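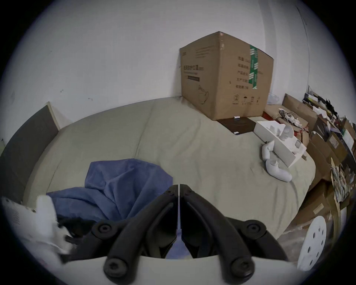
Unit 3, p. 169

Household Moves and the Life of a Home

Notes for the second half of the unit. Read them with the Dimitriou chapter in the packet. The Custetti article is optional unless you are writing your paper on renters.

What counts as a move

A move is a change in the place where a person usually sleeps and keeps their things. That sounds simple until you try to record it. A student who spends the school year in one town and the summer in another has two addresses and may give either one on a form. A worker who rents a room near a job and goes home when the job allows is in the same position. Most surveys settle the matter with a rule about "usual residence," and the rule differs from one survey to the next. When you compare two sources, check the rule first.

We also separate short moves from long ones. A short move keeps the same job, the same school and mostly the same friends. A long move breaks at least one of those ties. The line between them is usually drawn at a county or city border, which is handy for record keeping but does not always match people's lives. Someone who crosses a county line to live four streets away has made a short move in every way that matters to them.

Why people move

The reasons people give fall under a few headings: work, family, the dwelling itself, the neighborhood, and cost. In class we went through the interview extracts and found that most people named one reason at first and then added others as they talked. A woman in the Surnow interviews says she moved for a shorter trip to work. Ten lines later she talks about the stairs, and after that about her sister. Coding her answer as "work" is not wrong but it loses a lot.

Keep in mind that interviews are done after the move. People tidy up their reasons. The ones who meant to move and did not are missing altogether, unless the study went looking for them.

Forced moves need separate treatment. The end of a lease, a sale by the owner, a fire, a rent increase the household can't meet: some of these appear in court records and some leave no record at all. Glykeria Vlachopoulos makes this point in her guest lecture notes, and she suggests asking "Could you have stayed?" before asking "Why did you leave?" Several of you tried that order in the practice interviews. The answers were longer.

Belongings

Older work on moving paid little attention to objects. It dealt with people and dwellings, and the things in between were a cost to be entered under transport. More recent studies follow the objects too.

Packing is a sorting job. Every item has to be kept, given away, sold, stored or thrown out, and the decisions are made quickly and often by one person for the whole household. Emese Gál's term for this is "the forced inventory." She found that people could remember disputes over small items long after they had forgotten what the movers charged. She also found that the last boxes packed were the least sorted, and that these were the ones most likely to stay closed in the new place.

Beds get a section of their own in her study. In many households the bed is the last thing taken apart and the first put together. Until the other furniture is in place it also serves as a table, a bench and a shelf. Her diarists wrote about eating on it, folding on it and putting boxes on it. For the reading response, pick one piece of furniture and describe how its use might change over the course of a move.

Storage is the other topic under this heading. Rented storage is often described as a sign of owning too much. Dimitriou argues that it is better read as a sign of an unfinished move, and that many storage renters are between dwellings or have gone to a smaller one they hope to leave. You do not have to agree. Look at how the sample was drawn before you decide.

Settling

There is no agreed point at which a move is over. Researchers have used the change of mailing address, the last box unpacked, the first guest, and the person's own statement that they feel at home. Each gives a different date for the same household. If you use one in your paper, say which one and stay with it.

Children and adults in the same household often settle at different speeds. Don't let one person's answer stand for everyone.

Terms to know

Usual residence: the dwelling a survey treats as a person's home.

Chain of moves: the series set off when one dwelling falls vacant and is filled by a household that leaves another vacant.

Doubling up: two households sharing a dwelling meant for one.

Return move: a move back to a place lived in before.

Reading and work

Dimitriou, the whole chapter. Flellier, first section only, for the discussion of address records.

Reading response, one page, worth 30 points. Bring a paper copy. Practice interview notes go in the same folder, with names removed.

Next unit: Neighbors.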